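Jan 16, 2023

Long one today, and I'm writing this with my feet up on the radiator. All morning I was on the bed station again, folding shirts with the grippers so the Sarnik machines can learn it from us. I used to fold for the hotel orders at Lekholm with my own ten fingers, and I was quick, if I may say so! Now I squeeze a handle and wait for the jaws to close, and I feel like my own grandmother trying to text.

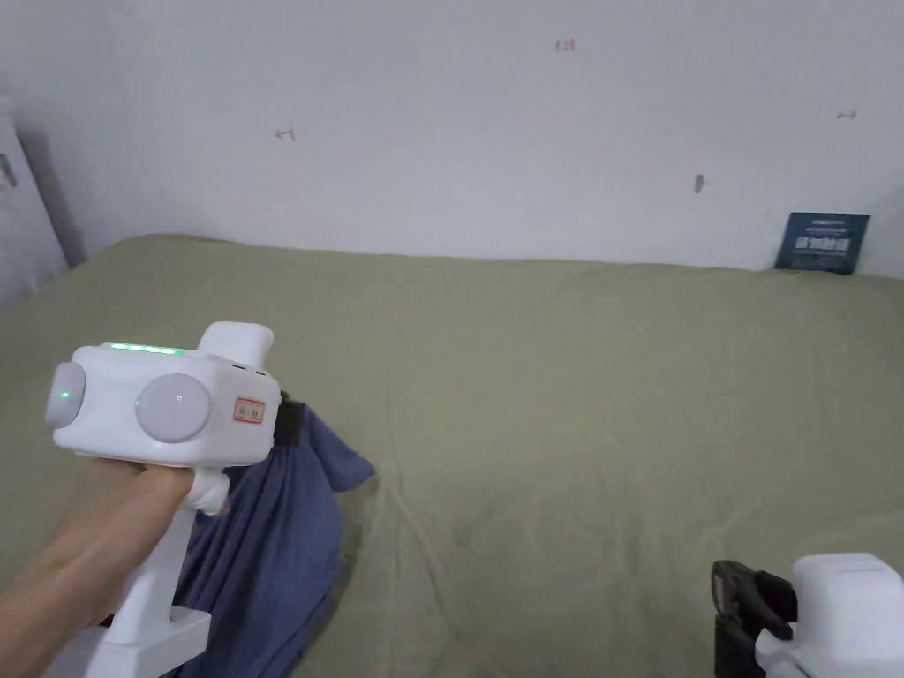 Ebony Whitcombe reckons we'll all be back on the ironing line by July, machines or no machines, and that I should stop fretting over it. She may be right. She was right about the new schedule. Still, I do miss the talk around the big table, where you could fold and gossip at the same time. With the grippers I have to keep my mind on the corners, and the afternoon goes by awfully quiet.

Pay is the same, at least, and my wrists ache in a new place, up by the thumb. Rawiri showed me how to pinch low and let the cloth lie on the sheet while I get a second hold. I got 31 shirts done before lunch, and he was kind enough to whistle. 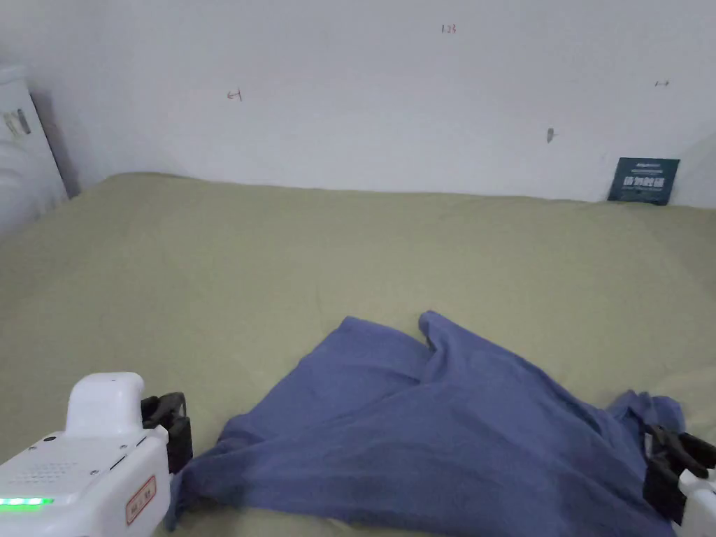 What I want to ask Annelore

Whether the 48 of us on days all get a turn at this, or only the ones who said yes first. And whether I can keep two mornings on the old table. I lift a shirt by its corners now and catch myself wondering who I'm teaching, and whether it will care about a straight hem the way I do.
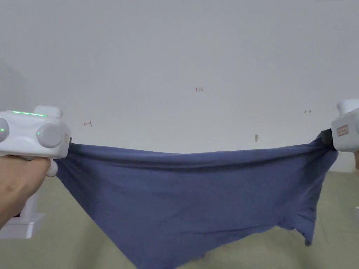

Last edited: Monday, 9:42 pm

Rhys called while I was typing and says the old table is staying through spring. Soup's on, more tomorrow.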